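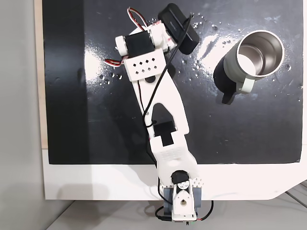 I'm looking for walkers! More exactly, I'm looking for people who'll walk the old Keston towpath with me this September and tell me what they hear, because I'm making an audio walk and I've listened to my own ears for long enough.

A bit of background. The path runs 9 miles from the Rissanen mill down to the lock at Lidel, and I've been recording along it on and off since I moved here. Frogs, freight trains, the weir, the guy who practices trumpet under the highway bridge (he's gotten really good, by the way). I now have 457 clips on a hard drive and a title, Hidance, which I made up one evening and can't get rid of. What I don't have is any idea which sounds matter to people who grew up with them. That's where you come in.

**What you'd be doing**

You'd come on two walks with me, each one a stretch of the path and never the whole thing in one go. We go slowly. I carry the recorder and you carry nothing except maybe a sandwich. Every so often we stop, stay quiet for a few minutes, and then you talk. Tell me what it reminds you of, what's missing, what used to be there, whether you fell in once. I'll record that part too, and bits of it may end up in the finished piece if you're happy with that. You get to hear your section before anybody else does, and you can tell me to take it out.

After the walks there's one listening session at my place, out on the back porch with the chairs spread well apart. I'll play rough cuts and you can be as blunt as you like. I make a decent peach cobbler and there will be plenty of it. 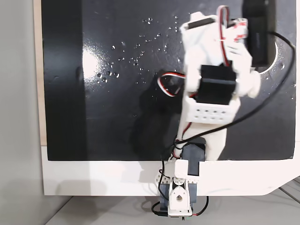 **Who I'd love to hear from**

Anyone over 18 who knows the path, or knew it once. I'd especially like people who worked at the mill or had family there, and people who fish. My oldest walker so far is 86 and she left me behind on the hill, so please don't rule yourself out on age! If you're hard of hearing or don't hear at all, I'd like you along too. A friend with hearing aids described the weir to me in a way I'd never have come up with, and it changed how I mixed that whole section.

The stretch from the mill to the second footbridge is flat and paved and fine for wheels. South of there it gets rooty and, after rain, pretty muddy. Tell me what suits you and we'll pick the stretch to match.

**Money and practical stuff**

I can pay $86 per person for the two walks and the porch session together, in cash or by check. It's a small project and I'm funding it out of my own pocket, so that's as far as it stretches. I'll also cover your bus fare. Walks are just you and me, or you and somebody from your household, and I'll keep six feet back and wear a mask. I'm free most mornings and I'm very happy to start at sunrise if you're that way inclined.

**How to get in touch**

Leave me a note at the Lidel library desk, marked "Hidance," with your name, a phone number and one sound you remember from the path. Don't polish it, one line is plenty. I'll call everyone back, even if I've run out of spots by then.

Nicanor Palacios
July 27, 2020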